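Pukudora Wall Records

Readings, test sheets and drawings from the rammed earth panels built at the Midiro yard. The panels were made to find out how different soil mixes and different kinds of protection at the top and foot of a wall hold up outdoors. The records are kept by the earth building group at Mirnberg. Questions and corrections go to Přemysl Říha.

What is in the folder

panels.csv – one row per panel, with mix, date code, formwork set, orientation, coping type and plinth type
moisture.csv – probe readings, one row per reading
erosion.csv – depth of surface loss at marked points on the weather face
load.csv – results for the panels taken down and crushed
cubes.csv – results for the 100 mm cubes cast with each panel
soil/ – grading curves and plasticity sheets from Biswas, as received
drawings/ – panel elevations, coping details, yard plan
notes/ – site diary, typed up from the handwritten one
CHANGES – a list of what was altered between releases

All CSV files use commas, a dot for the decimal point and UTF-8. Blank means no reading was taken. A zero is a real zero. In the first release blanks and zeros were mixed up in erosion.csv, so please don't use that copy.

The panels

There are 105 panels. They were rammed in six mixes, labeled A to F. Mix A is the yard soil with nothing added. B and C have added sand in two proportions. D is C with a small amount of lime. E is C with chopped straw. F is the soil from the old brick pit on the north road, used as dug. The exact proportions are in soil/mixes.txt, by dry weight. They were measured by bucket on site and the buckets were weighed at the start of each session, not for every batch, so treat the second decimal place as decoration.

Each panel was rammed in one lift sequence with a pneumatic rammer, except for those marked HAND in the method column. The hand-rammed ones are all mix A or mix C. They were meant to be spread across all the mixes, but the ramming crew was needed on another job and that part of the plan was dropped.

Orientation is given as the direction the weather face looks. Most of the panels face southwest, where the rain comes from. The rest face northeast and are spaced along the back fence. The yard plan shows a row of poplars on that side. The poplars were cut down in November, and readings for the back row after that point have the flag TREES set to 0. We see a change in drying rate in the back row and have not tried to correct for it.

Coping types are TILE, SLATE, BOARD and NONE. Plinth types are STONE, BRICK and NONE. BOARD means a single larch board with a drip groove, screwed to blocks set in the top lift. Several of the boards cupped and were turned over. The diary says when.

How the readings were taken

Moisture was read with a resistance probe in plastic-lined holes at three heights. The lowest hole is one hand above the plinth, the highest just below the coping. The person reading waited for the number to settle and wrote it on a card. Cards were typed in at the end of the week. Where a card could not be read, the value is blank and the reason is in the remarks column.

The probe was checked against oven-dried cores for mixes A, C and F. For B, D and E we used the curve for C. This is the weakest part of the data. Lime changes the salts in the wall and the probe reads salts as well as water, so the values for D are probably too high. How much too high we can't say. If your work depends on D, use the core results in notes/cores.txt and leave the probe alone.

Erosion was measured with a depth gauge from a steel straightedge resting on two pins. The pins were set in resin. On a few panels a pin worked loose, and from then on the series for that panel has a new series number. Please do not join the series across a number change.

Readings were usually made before 9 a.m. The time is given to the nearest quarter hour. 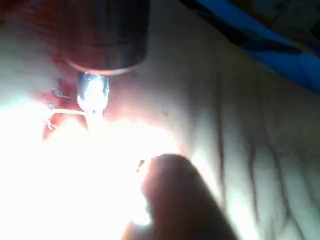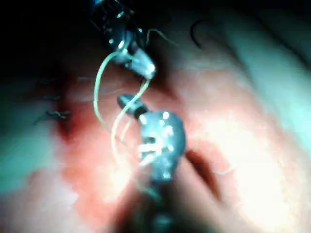
Salamatu Eze wrote after the second release that the moisture table should not be used to compare coping types at all, as it stood then. The panels with no coping were mostly the first ones built, she pointed out, and so they had an extra wet season behind them before the tiled ones were even out of the formwork. A plain average by coping type makes tile look better than it is. She suggested lining the series up by panel age and leaving out the first months of each, when the wall is still losing its building water.

We agree with this, and the age_weeks column was added to moisture.csv and erosion.csv as a result. It counts from the day the formwork came off. Her other request was for the rain gauge readings. Those are not in this release. The gauge was moved twice and the log does not make clear where it stood in between. When that has been sorted out the file will be added as rain.csv.

Load tests

38 panels were taken down and loaded to failure on the frame in the Mirnberg hall. The rest are still standing. Panels were picked for testing partly by mix and partly by how easy they were to reach with the forklift, so the ones in the middle of the yard are under-represented. The column access in load.csv gives the row position if you want to check for this.

The panels were cut free at the plinth, strapped between boards and moved upright. Three were damaged on the way and are marked HANDLED. They were loaded anyway. Their values are low, as you would expect, and should be left out of any average.

Load is given in kilonewtons and the bearing area in square millimeters. We have not put a stress column in the file. The bearing area was reduced by edge spalling on some panels and the right way to allow for that depends on what you want the number for. The failure_mode column has the values SPLIT, CRUSH, SHEAR and OTHER, assigned by whoever ran the test. Two people ran the tests and they drew the line between SPLIT and SHEAR in different places. The tester is given as 1 or 2.

The cubes were cast in steel molds with the same material as the panel, three per panel, and cured in the shed. They came out stronger than the walls for every mix. We think this is mostly down to the stiff mold and the indoor curing. Cube strength puts the mixes in nearly the same order as the panels do, with B and E swapped.

Known problems

- Panel names were painted on the back and two of them washed off. The names were put back from the yard plan. We are confident about one and fairly confident about the other (see remarks).
- The straw in mix E came from two farms. There is no record of which bales went where.
- Panels in the row nearest the gate were splashed by trucks at the foot. The flag is SPLASH. Erosion at the lowest point on these is not from rain alone.
- The straightedge was replaced partway through. The new one is slightly longer but sits on the same pins.
- Some remarks are in Czech. A word list is in notes/words.txt and covers most of them. "Spadlo" means it fell off, usually a tile.

What the data is good for

It can be used to compare the six mixes under the same weather, to look at drying after rain at different heights, and to check erosion models against slow outdoor wear. It is a poor basis for design values. The panels are short, carry no roof, and stand on a drained gravel bed that most real walls would not have. There was no spray testing, and the yard had no flood and no long hard frost while readings were being made.

Anyone planning a building in soil from near Midiro should have that soil tested. The pit changes within a few steps and our samples are from one corner of it.

Using and citing

The files are free to use with credit to Pukudora Wall Records and the release number. The Biswas sheets in soil/ may be passed on with the rest but not edited. If you convert the files to another format, please keep the remarks column, even though it is long and untidy.

Corrections are welcome by email or on paper. Give the panel name, the file and the row. Fixes go into CHANGES with the initials of the person who sent them, unless they ask us not to. The next release will have the cores as a proper table and, if the log can be straightened out, the rain.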